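연구 자료 > 논문 > 소포장 상품 취급을 위한 그리퍼와 시점의 비교 > 4장

4. 비교 실험

이 장에서는 매장 진열대의 소포장 상품을 다루는 과제에서 두 종류의 그리퍼와 두 종류의 카메라 배치를 비교한다. 앞 장에서 설명한 것과 같이, 우리의 관심은 새로운 파지 알고리즘의 제안에 있지 않다. 같은 제어기와 같은 물체를 두고 말단 장치와 시점만을 바꾸었을 때 어떤 차이가 생기는지를 확인하는 것이 이 장의 목적이다.

4.1 과제의 정의

과제는 두 손을 모두 사용한다. 한 손은 장바구니의 손잡이를 잡아 위치를 유지하고, 다른 손은 장바구니와 진열함 사이에서 작은 상품을 한 개씩 다룬다. 이 구성은 단순하게 보이지만, 두 가지 점에서 한 손 과제와 다르다. 첫째, 장바구니는 고정된 물체가 아니므로 손잡이를 잡은 손이 조금만 움직여도 안에 있는 상품의 위치가 함께 바뀐다. 둘째, 작업하는 손이 장바구니의 테두리를 넘어 들어가고 나올 때 테두리와 접촉하기 쉽다. 이 접촉은 실패의 원인이 되는 경우도 있고, 반대로 손의 위치를 잡는 데 도움이 되는 경우도 있다.

우리는 과제를 다음의 단계로 나누었다. 손잡이를 잡는 단계, 작업하는 손이 상품에 접근하는 단계, 상품을 한 개 분리하여 잡는 단계, 그리고 상품을 목표 위치에 놓는 단계이다. 이 가운데 분리 단계가 가장 어렵다고 예상하였고, 뒤에서 보는 것과 같이 결과도 이 예상과 대체로 일치하였다.

성공의 기준은 단순하게 정하였다. 목표 위치에 상품이 한 개 놓여 있으면 성공으로 기록하고, 두 개 이상이 함께 옮겨지거나, 상품이 도중에 떨어지거나, 정해진 시간 안에 상품을 잡지 못하면 실패로 기록하였다. 포장이 눌린 정도는 성공의 기준에 넣지 않고 따로 기록하였다. 포장의 손상은 사람마다 판단이 다르기 때문에 이 값은 참고로만 사용한다.

4.2 비교한 장치

첫 번째 그리퍼는 Nusora이다. Nusora는 평행하게 움직이는 두 손가락을 가지고 있으며, 손가락의 끝이 얇다. 얇은 손가락은 좁은 틈에 들어가기 쉽지만, 얇은 필름으로 만든 봉지를 잡을 때에는 잡는 면적이 작아서 봉지가 회전하는 문제가 있다. 우리는 손가락의 끝에 고무 패드를 붙인 상태로 사용하였다. 패드를 붙이지 않은 상태에서는 예비 실험에서 미끄러짐이 너무 많아 비교가 의미를 가지지 못하였다.

두 번째 그리퍼는 Jisum이다. Jisum은 관절을 가진 세 손가락의 그리퍼이고, 한 개의 모터가 힘줄을 당겨 모든 손가락을 굽힌다. 각 손가락의 굽힘을 독립적으로 제어할 수 없으므로 정밀한 자세를 만들기는 어렵다. 대신 물체의 모양에 손가락이 어느 정도 맞추어진다. 폭이 Nusora보다 크기 때문에 진열함의 벽과 상품 사이에 손가락을 넣는 동작은 불리하다.

제어기는 두 그리퍼에 대하여 모두 Rewi를 사용하였다. Rewi는 원격 조작과 자동 실행을 같은 인터페이스에서 처리하는 제어기이며, 본 실험에서는 자동 실행 기능만을 사용하였다. 그리퍼에 따라 바꾼 값은 닫힘 힘의 상한과 접근 거리의 두 가지뿐이다. 각 그리퍼에 맞추어 다른 값까지 조정하면 성공률은 더 높아질 수 있다. 그러나 그렇게 하면 어떤 차이가 그리퍼에서 오고 어떤 차이가 조정에서 오는지를 구별할 수 없게 된다.

카메라는 Vatow를 사용하였다. Vatow는 롤링 셔터 방식의 소형 카메라이고, 같은 카메라를 손목 위치와 머리 위치에 번갈아 설치하였다. 두 위치에서 해상도와 노출의 설정은 같게 유지하였다. 노출 시간을 자동으로 두면 어두운 선반의 아래쪽을 볼 때 영상이 심하게 흐려졌으므로 고정값을 사용하였다.

4.3 시점과 물체의 배치

시점의 비교에서 중요한 것은 두 손과 장바구니와 진열함이 한 영상 안에 동시에 들어오는지의 여부이다. 손목 위치의 카메라는 잡으려고 하는 상품을 가까이에서 볼 수 있다. 하지만 손이 장바구니 안으로 들어가면 진열함이 시야에서 사라지고, 손잡이를 잡은 손도 보이지 않는다. 따라서 장바구니가 기울어졌을 때 이를 영상만으로 알아내기가 어렵다.

머리 위치의 시점에서는 이 관계가 더 잘 유지된다. 그림 4에서 왼손은 장바구니의 주황색 손잡이를 집고 있고, 오른손은 손가락을 굽힌 상태로 테두리 바로 위에 있다. 선반의 앞면과 투명한 아크릴 진열함도 같은 영상에 들어온다. 반면에 오른쪽의 진열함과 그 아래의 가격표는 일부가 흐려져 있다. 이러한 흐림은 상품의 종류를 구별해야 할 때 특히 문제가 된다. 같은 영상에서 중앙에 가까운 "1.6" 가격표는 읽을 수 있는 상태이므로, 한 영상 안에서도 영역에 따라 사용할 수 있는 정보의 양이 다르다고 보아야 한다.

물체의 배치도 두 가지로 구별된다. 진열함 안의 봉지는 세로로 세워져 머리 부분이 앞에서 보인다. 장바구니 안의 봉지는 여러 각도로 섞여 있고, 노란색과 짙은 녹색의 봉지와 보라색과 노란색의 봉지가 함께 들어 있다. 두 종류의 봉지에는 모두 "85%"라는 같은 숫자가 크게 인쇄되어 있다. 그러므로 숫자의 검출만으로는 두 종류를 나눌 수 없고, 색에 의한 구별이 필요하다. 이 점은 우리가 처음 검출기를 설계할 때 충분히 고려하지 못한 부분이었다.

이하에서는 세워진 상태의 배치를 정렬 조건, 여러 각도로 섞인 배치를 혼재 조건이라고 부른다.

그림 4. 머리 위치 시점에서 본 두 손 과제. 장바구니에는 혼재 상태의 봉지, 선반의 진열함에는 정렬 상태의 봉지가 있다.

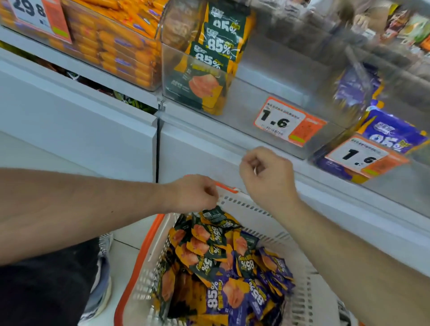 4.4 실험 절차

각 그리퍼와 각 배치 조건의 조합에 대하여 36회의 시행을 실시하였다. 시행의 순서는 미리 무작위로 정하였고, 그리퍼의 교체에 시간이 걸리기 때문에 같은 그리퍼의 시행은 묶어서 실시하였다. 묶음의 순서에 의한 영향을 줄이기 위하여 중간에 순서를 한 번 바꾸었다. 이 실험에서 카메라는 머리 위치에 두었다.

시점의 비교는 별도의 실험으로 하였다. 이 실험에서는 그리퍼를 Jisum으로 고정하고, 혼재 조건에서 카메라의 위치만을 바꾸었다. 각 위치에서 21회씩 시행하였다. 시행 수가 그리퍼의 비교보다 적은 것은 카메라를 옮길 때마다 외부 파라미터의 보정을 다시 해야 하였기 때문이다. 보정이 충분한지는 격자판을 다섯 위치에 놓고 재투영 오차를 확인하는 방법으로 판단하였다.

시행을 시작하기 전에 장바구니 안의 봉지를 손으로 섞었다. 섞는 방법을 완전히 같게 할 수는 없으므로, 섞은 후의 영상을 저장하고 표면에 보이는 봉지의 수가 지나치게 다른 경우에는 다시 섞었다. 진열함의 봉지는 매 시행의 전에 원래의 위치로 되돌렸다. 손잡이를 잡는 손의 목표 위치는 모든 시행에서 같게 하였으나, 실제의 위치는 장바구니의 움직임에 따라 조금씩 달라졌다.

시행 도중에 사람이 개입하는 경우는 두 가지로 제한하였다. 비상 정지가 작동한 경우와, 떨어진 봉지가 다음 동작을 방해하는 위치에 있는 경우이다. 앞의 경우는 실패로 기록하였다. 뒤의 경우는 이미 실패가 결정된 다음이므로 기록에 영향을 주지 않는다.

4.5 그리퍼 비교의 결과

정렬 조건에서는 Nusora의 성공이 더 많았다. Nusora의 실패는 36회 가운데 5회였고, Jisum의 실패는 9회였다. Jisum의 실패는 대부분 접근 단계에서 발생하였다. 바깥쪽 손가락이 진열함의 벽에 먼저 닿으면 힘줄의 장력이 그 손가락의 굽힘에 사용되고, 나머지 손가락이 봉지에 닿는 시점이 늦어졌다. 그 사이에 봉지가 뒤로 밀리고, 밀린 봉지는 다시 잡기가 더 어려웠다.

혼재 조건에서는 순서가 바뀌었다. Nusora는 36회 가운데 21회 성공하였고, Jisum의 실패는 정렬 조건과 같은 9회에 머물렀다. Nusora에서 많았던 실패는 두 개의 봉지를 함께 집는 것이었다. 봉지의 가장자리는 얇고 서로 겹쳐 있는 경우가 많기 때문에, 두 손가락 사이에 이웃한 봉지의 가장자리가 쉽게 들어온다. 닫힘 힘을 낮추면 두 번째 봉지가 떨어지는 경우도 있었으나, 첫 번째 봉지까지 미끄러지는 경우도 늘어나서 전체의 성공은 개선되지 않았다.

Jisum은 가장자리보다 봉지의 부푼 부분을 감싸는 방식으로 잡는다. 이 방식은 이웃한 봉지를 옆으로 밀어내는 효과를 가진다. 다만 이 효과는 봉지의 위쪽에 손가락이 굽혀질 공간이 있을 때에만 나타난다. 장바구니의 벽에 가까운 봉지를 목표로 한 경우에는 손가락이 벽에 걸리고, 그 힘으로 장바구니 전체가 움직이는 일이 있었다. 손잡이를 잡은 손이 이를 보상하려고 하였지만, 현재의 Rewi의 설정에서는 보상이 늦었다.

포장의 눌림은 Jisum에서 더 자주 기록되었다. 눌림이 기록된 시행의 대부분은 성공한 시행이었다. 매장의 관점에서 이것을 성공으로 볼 수 있는지는 다른 논의가 필요하다고 생각한다.

4.6 시점 비교의 결과

손목 위치의 카메라에서는 21회 가운데 9회 실패하였고, 머리 위치의 카메라에서는 5회 실패하였다. 시행의 수가 적으므로 이 차이를 강하게 주장하지 않는다. 실패의 내용은 두 위치에서 분명히 달랐다.

손목 위치에서의 실패는 장바구니의 기울어짐과 관련된 것이 많았다. 접근을 시작할 때의 봉지의 위치와 실제로 손이 도달하였을 때의 위치가 달라졌지만, 가까운 거리에서는 봉지의 일부만 보이기 때문에 위치의 갱신이 안정되지 않았다. 특히 같은 색의 봉지가 모여 있는 부분에서는 어느 가장자리가 어느 봉지에 속하는지를 검출기가 자주 혼동하였다.

머리 위치에서의 실패는 가림과 흐림에 의한 것이었다. 손이 목표의 봉지 위에 도달하면 봉지는 손에 가려진다. 이때 제어기는 마지막으로 본 위치를 사용하게 된다. 장바구니가 움직이지 않았다면 이 위치는 충분히 정확하다. 장바구니가 움직인 경우에는 테두리의 위치로부터 이동량을 추정할 수 있으므로, 가림이 있어도 어느 정도의 수정이 가능하였다. 테두리에 작은 구멍이 규칙적으로 배열되어 있는 장바구니는 이러한 추정에 유리하다. 구멍의 배열이 특징점의 역할을 하기 때문이다. 그러나 배열이 반복적이므로 한 칸씩 어긋나는 잘못된 대응도 생겼고, 우리는 이동량의 상한을 두어 이것을 제거하였다.

흐림은 머리 부분이 회전하는 동안에 심하였다. 검출기에 흐린 영상이 들어오는 것을 막기 위하여 회전 속도가 기준보다 큰 동안의 영상을 사용하지 않는 방법을 시험하였다. 이 방법으로 잘못된 검출은 줄었지만 대기 시간이 늘어났다. 시점 비교의 전체 시행에 걸린 시간은 보정을 제외하고 거의 36분이었고, 그 가운데 상당한 부분이 머리의 회전이 멈추기를 기다리는 시간이었다.

4.7 논의와 제한

이상의 결과에서 어느 한쪽의 그리퍼가 모든 조건에서 좋다고 말할 수는 없다. 정렬된 진열함에서 상품을 꺼내는 작업이 중심이라면 Nusora와 같은 얇은 손가락이 적당하고, 섞인 상품을 다루는 작업이 중심이라면 Jisum과 같이 모양에 맞추어지는 손가락이 적당하다. 두 작업이 한 과제 안에 모두 포함될 때에는 선택이 어렵다. 왼손과 오른손에 서로 다른 그리퍼를 설치하는 구성도 생각할 수 있으나, 손잡이를 잡는 역할을 어느 손이 맡는지에 따라 작업할 수 있는 그리퍼가 제한된다. 이 구성은 아직 시험하지 않았다.

본 실험에는 다음과 같은 제한이 있다. 먼저, 물체의 종류가 필름 포장의 작은 봉지에 한정되어 있다. 그림 4의 왼쪽 위에 보이는 막대 모양의 과자와 같이 가늘고 긴 물체는 본 장의 시행에 포함하지 않았다. 예비적인 관찰에서는 이러한 물체가 촘촘하게 쌓여 있을 때 Jisum의 손가락이 들어갈 공간이 없었다. 또한 장바구니 안의 봉지의 양에 따른 영향을 조사하지 않았다. 봉지가 적어지면 손이 더 깊이 들어가야 하고, 테두리와의 접촉과 손목 카메라의 시야가 모두 달라질 것이다.

제어기에 대해서도 보충할 점이 있다. 손잡이를 잡은 손의 보상이 늦었던 것은 Rewi 자체의 한계라고 단정할 수 없다. 우리는 두 팔의 명령 주기를 같게 두었는데, 유지하는 역할의 팔에는 더 짧은 주기가 필요하였을 가능성이 있다. 5장에서는 이 주기를 바꾸었을 때의 장바구니의 움직임을 측정하고, 본 장의 혼재 조건과 같은 배치에서 그 효과를 다시 확인한다.

문의: 논문 첫 페이지의 교신 주소 | 저작권은 저자에게 있습니다 | 맨 위로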